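**Re: [shared-kitchen] Proposal: move the supper club to Hillotell bookings**
From: Jacqueline Marty
To: the list

Replies to Kevser's points are in order under the headings. Skip to the last one if you only care about the money.

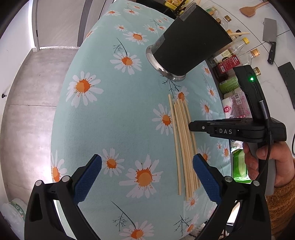 ## What Kevser wrote

> Hi all,
>
> As promised, I sat through the Hillotell demo. I'm sold. Guests book and pay online, the system sends reminders, and it opens canceled seats to the waiting list on its own. Their rep says clubs like ours see "near zero" no-shows within one season. It would cost us 117 a month on the small plan, and they'd waive the setup fee if we sign before the end of August.
>
> It also collects allergies ahead of time, so Ayodele wouldn't have to read forty emails the night before. I think we should just do it. Does anyone object?
>
> Kevser

I object, a little. Maybe more than a little by the time I'm done typing.

## The no-show claim

Who are the clubs like ours? I asked the rep for the name of one and got a PDF. It has a chart with no numbers up the side and a quote from a wine bar. A wine bar is a business with a door and a staff. We're a bunch of people who cook dumplings in a rented hall and argue about the dishes.

I also went back through our sign-up sheets. Last season we had 17 no-shows, total, across all the suppers. I'd like it to be fewer. But most of those came from the night of the ice storm, and I'd have stayed home too if I hadn't been carrying the rice. No reminder email fixes a road.

What did work was asking people to pay when they sign up. We started doing that in the spring with a plain payment link and a spreadsheet. Kevser, I know you hate the spreadsheet. I hate it as well. Hating it doesn't make the other thing good.

## Allergies

This is the part I worry about most. The Hillotell form has a drop-down list. Sesame isn't on it. You have to pick "Other" and then type it in, and in the trial account I set up, the typed part didn't show on the kitchen printout. It said "Other." Ayodele, picture yourself at the stove with a slip of paper that says "Other."

The rep says a fix is coming. I've heard that from software people my whole working life. I'd want to see it print the word "sesame" before I'd trust it with Necati's kid.

Forty emails is a pain, granted. Could someone just take that off Ayodele and make one list? I'll do the next two suppers myself.

## Who gets shut out

Several of our regulars don't book anything online. They call Serpil. Serpil, correct me if I'm wrong, but I think you take seven or so calls before every supper, and those people are also the ones who always turn up. Under the new system they'd each need an account with an email and a card on file. The rep's answer was that Serpil could make accounts for them, which sounds like the spreadsheet with extra steps.

And I don't love the privacy page. It says guest data may be shared with "selected partners." I wrote to ask which ones. No reply yet.

## The money

Our balance is 957 after the hall deposit. At 117 a month we'd eat most of that before spring, and I haven't seen any plan for making it back apart from raising the seat price. If we raise the price, I think we lose more people than the ice storm cost us.

The waived setup fee doesn't move me. Every one of these outfits has a deadline. When we looked at Wumero two years ago they had one too, and they called me with a second "final" offer after it passed.

If the group wants to try something, I'd rather see one free month with no card on file, for one supper, with Serpil's phone list kept going next to it. Then we compare. If it's as good as they say, I'll eat my words at the following supper, in front of everybody. If they won't give us a month, I'd take that as information.

Necati, you said in the kitchen that you knew somebody who used it and then quit. Would you write up why? Secondhand is fine, just say it's secondhand.

I can't do a call before 7 in the evening, but after that any night works.

Jacqueline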